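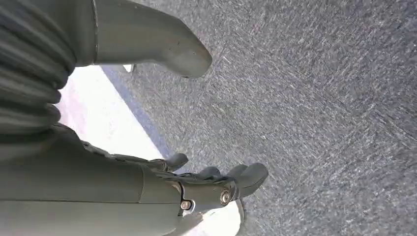 Motion blur as a label, part 2

In the last post I argued that a lot of what we throw away from wrist camera recordings is usable. I got some mail about it, mostly asking for numbers. These are the numbers, with the usual warning that they come from one robot, one building and a camera I mounted myself.

The question is narrow. A wrist camera on a moving arm produces many images in which the background is smeared and the hand is fairly sharp. The hand is sharp because it moves with the camera. The standard filter in our pipeline, which I will call the Cisneros filter after the repo it lives in, computes a variance of the Laplacian over the full image and drops everything below a threshold. It does not know which pixels belong to the robot. Speckled carpet has a strong effect on this score. At rest it gives an enormous high-frequency response, and at moderate wrist speed it collapses into short streaks. A smooth gray shell gives almost no response in either case. So the filter ends up measuring the floor.

What I wanted to know was whether the streaks could be used to recover wrist velocity, and whether a policy trained with the recovered velocity does better than one trained on the filtered set.

Data

The recordings come from Bavau, our internal name for the set of whole-arm reaching episodes on the humanoid. There are 254 episodes. The filter drops 3325 images from them, and those dropped images are the subject of this post. Joint encoder readings exist for every one, so ground truth for camera motion is available through forward kinematics, up to the error in the hand-eye calibration. I redid that calibration in May after finding that the old one had been computed with the bracket screws loose. If you used the earlier files, discard them.

Method

1. Mask the robot. I render the arm and hand from the encoder state and dilate the silhouette by a fixed margin. The flexible sleeve is the weak point, as it has no rigid model. I approximate it with a chain of short cylinders fitted by hand at a handful of elbow angles and interpolate between them.

2. Mask saturated regions. A blown-out surface carries no streak information, and its border biases the orientation estimate toward the direction of the edge. I clip at a high intensity threshold and dilate again.

3. On the remaining patches, compute the structure tensor, take the dominant orientation, and estimate streak length from the autocorrelation along that orientation.

4. Fit a single rigid camera motion to all patches with a robust loss, assuming a planar floor at the height given by the kinematics. The sign is ambiguous (a streak looks the same in both directions of travel), so I resolve it from the neighboring images.

Nothing in there is new. Step 1 accounted for most of the labor and, as far as I can tell, most of the benefit.

Results

After masking, 2474 of the dropped images had enough background left to produce a fit that converged. The rest failed for one of two reasons: the arm covered too much of the view, or the floor patch was too small once the saturated area was removed.

Direction is recovered well. Magnitude is recovered less well, with a consistent underestimate at low speed, where the streak length approaches the size of the flecks in the carpet. I tried subtracting a fixed fleck size and it helped on gray carpet and hurt on everything else, so it is not in the released version.

For the policy comparison I used Zusico, the small transformer we use for reaching, with no changes besides an extra velocity input. Trained on the filtered set it completed 78 percent of the reaches in the held-out group. Trained on the filtered set plus the recovered images it did better, but the gap between the two is smaller than the gap between my best and worst seeds, and I would not quote it to anyone. The more reliable difference is in overshoot. With the recovered images included, the arm slows earlier on approach, and this held for every seed I ran.

I also ran the obvious control, feeding velocity directly from the encoders. It beats the recovered velocity on all measures. If you have good encoders and good timestamps, use them. The case for streaks is older data where the joint log and the video were recorded on separate clocks – we have a lot of that from the Sostlow recordings, and the offset drifts within an episode.

Open problems

Rolling shutter is ignored. For fast rotation about the optical axis this is plainly wrong, and the residuals show a skew from top to bottom that I could model and have not.

The planar floor assumption breaks at mats and at any edge with height. The robust loss absorbs small ones.

Exposure time is taken from the camera driver, which reports the requested value and not the applied one. Under auto exposure this is a direct scale error on every magnitude in the results. I have since locked exposure for new recordings, at the cost of more saturation on white surfaces, and I am rerunning the low-speed group first. The masking code is in the Cisneros repo under the blur branch. The sleeve fit is a separate file and the angles are hard-coded.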